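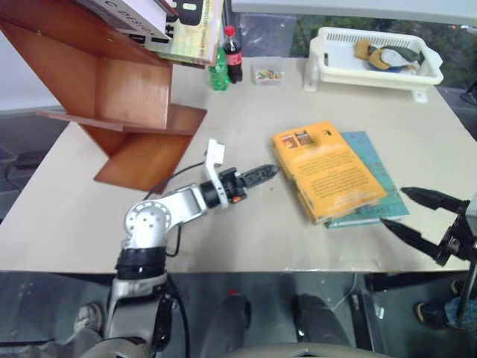
Cuaderno del taller de encuadernación, marzo

Empiezo a las 9:40 con la tanda de Rumimar. ¡Por fin! Llevaba semanas con ganas de probar la cola nueva en los lomos fresados y hoy ha tocado. Los cuadernillos llegaron refilados de Plodura, bastante más limpios que los de febrero, aunque la fibra vuelve a ir a la contra en las cubiertas. Ya se lo escribí la otra vez. Lo vuelvo a escribir.

Mezcla del día: metilcelulosa y PVA a partes iguales para el primer encolado, PVA solo para el segundo. La metil la dejé hinchando desde ayer por la tarde y estaba preciosa, sin un grumo (agua templada y paciencia, no hay más truco). Pincel plano del ancho del lomo. El redondo deja pegotes en la cabeza, ya lo sabíamos y aun así lo cogí para el primero, que ha quedado feo y va al montón de pruebas.

Ensayo de apertura con 5 ejemplares en rústica, papel ahuesado de Rumero, todos de la misma resma:

1: una mano, sin gasa. Abre muy bien, pero al tirar de una hoja central sale con poco esfuerzo. Descartado.
2: dos manos, sin gasa. Mejor. La hoja aguanta, el lomo cruje un poco al abrir del todo.
3: dos manos y gasa fina. Este es el bueno, qué gusto de lomo. Se queda abierto casi plano.
4: dos manos y gasa gruesa. Fuerte como una piedra y abre fatal.
5: como el 3 pero con el lomo lijado y tres cortes de sierra. Agarra más que ninguno. Los cortes se ven desde la cabeza si uno se fija, habría que hacerlos menos hondos.

Prensa: 24 horas para todos. Los que saqué antes de tiempo en enero se abrieron en abanico y no pienso repetirlo.

El tomo de Miah es otra historia. 532 páginas, papel finísimo, y quieren que vaya en rústica para que no encarezca. Con fresado no me fío nada. Me encantaría convencerles de coser: cuadernillos de dieciséis, cinta de algodón y hilo de lino del 25, que es el que queda en el cajón. He cosido cuatro cuadernillos para ver cuánto hincha el lomo y hincha bastante menos de lo que temía. Con el hilo encerado pasa mejor la aguja pero luego la cola no moja igual, así que la próxima prueba va sin cera.

Apunte sobre la humedad: a mediodía el higrómetro del rincón había subido mucho (llovía, la ventana de atrás estaba entornada) y las guardas que tenía cortadas se ondularon. Las he puesto bajo peso entre secantes. Si siguen onduladas mañana, se cortan otra vez, queda papel.

La cizalla vuelve a comerse medio milímetro en la esquina de salida. Cambié el listón y mejora, no del todo. Hasta que se afile la cuchilla, cortar en tacos pequeños y apretar bien el pisón.

16:15. Segundo encolado dado en los que valen. El 3 y el 5 tienen una pinta estupenda incluso antes de secar, el lomo liso, la gasa bien tensa.

Pendiente:
pedir gasa fina, se acaba
preguntar a Plodura por la dirección de fibra
coser cuatro cuadernillos más de Miah, hilo sin encerar
lavar el bote de la metil, que luego huele
repetir el tirón de hoja en el 3 y el 5 cuando salgan de prensa, con el dinamómetro y anotando los gramos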